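El cajón de las cosas que no se tiran

Publicado el 10 March 2024

Heredar joyas de poco valor es un oficio, y bastante mal pagado. Lo bueno se reparte enseguida y con mucha solemnidad. Lo demás, el collar de los domingos y los pendientes de las bodas ajenas, acaba en casa de quien tiene un armario más que el resto. O sea, en la mía. 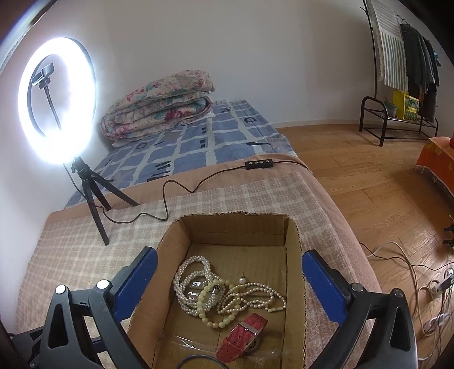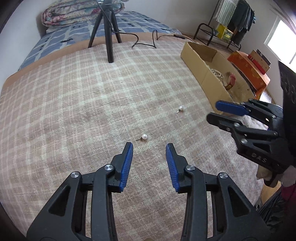

Al segundo trasto ya hubo un comentario de mi hermana, por teléfono y sin saludar: que las perlas hay que ponérselas, que guardadas se apagan, y que si no pensaba usarlas ya podía ir mandándoselas. Le pregunté si se las pondría ella. Silencio – y luego que con qué ropa.

Así que fui a Gromik, la tienda de arreglos de la plaza, a que me tasaran un collar. Me pidieron 90 euros por volver a enfilarlo y me ofrecieron bastante menos por quedárselo. En Terkisico, que es una web de segunda mano donde todo el mundo vende y nadie compra, encontré uno muy parecido por 3000. Llevaba 2 años anunciado, lo cual dice mucho de la fe del vendedor.

He decidido no decidir. En marzo tengo una comunión y me pondré el collar, enfilado o a riesgo de sembrar la iglesia de bolitas. El resto vuelve al armario, detrás de las mantas, donde ya espera una cubertería para la que tampoco tengo mesa.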